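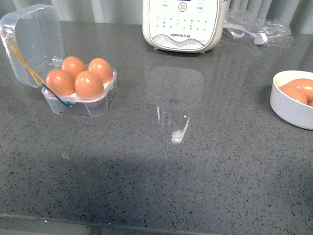

Error 38 on the Breka arm means the wrist lost its zero. I had cleared it on Friday and it was back when I came in, so I put my coffee on the windowsill and got the hex keys out of the drawer.

The test kitchen at Trelavura was a quiet place to work before the cooks arrived. I switched the arm to manual and parked it away from the counter. Then I took off the wrist cover, which is held by small screws that roll. I kept them in my shirt pocket.

The encoder plug looked seated. I pushed on it anyway and felt it click. Somebody had done the September service in a hurry, and I was fairly sure it had been me. I wiped the old grease off the collar, put on new, and tied the cable back with a little more slack than the book shows.

The finger pads were due too. The log said 3000 cycles and the left one had a shine on it. Abella sends the pads in a bag with no instructions, so a new person always glues them on upside down. I had done that once. The arm ran half a day with its grip backward before I noticed.

The trainee came in while the glue was setting. She hung up her coat and read the log over my shoulder, then asked if she could run the warm-up. I gave her the pendant and stood by the stop button. The arm went through its circles, slowly, with the tick in the elbow that it has always had.

When the warm-up finished I let her load the egg job. She jogged the arm down, backed off, saved the point and jogged it down again. She was more patient than I am.
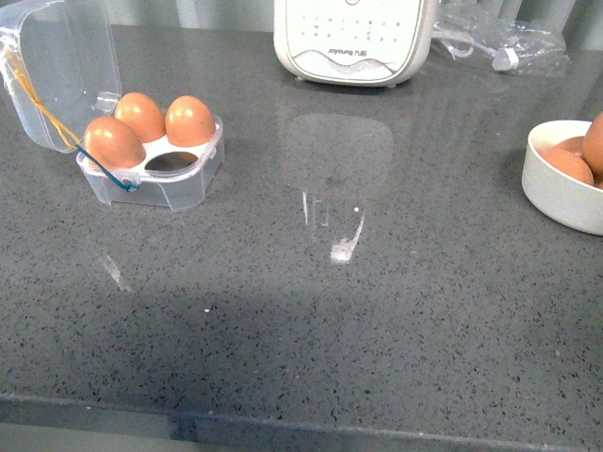 "Why do we warm it up before we set the zero?"

"The grease is stiff when it's cold, and the wrist stops a little short. Give it 20 minutes of slow moves, then set the zero. Otherwise you'll be setting it again after lunch."

She wrote that on the inside of the cabinet door, under the phone number for Jumgate, where we order the grease. I put the cover back on. One screw had worked its way into the seam of my pocket and it took me a while to find it. Then I signed the log, left the error line blank, and went to get my coffee.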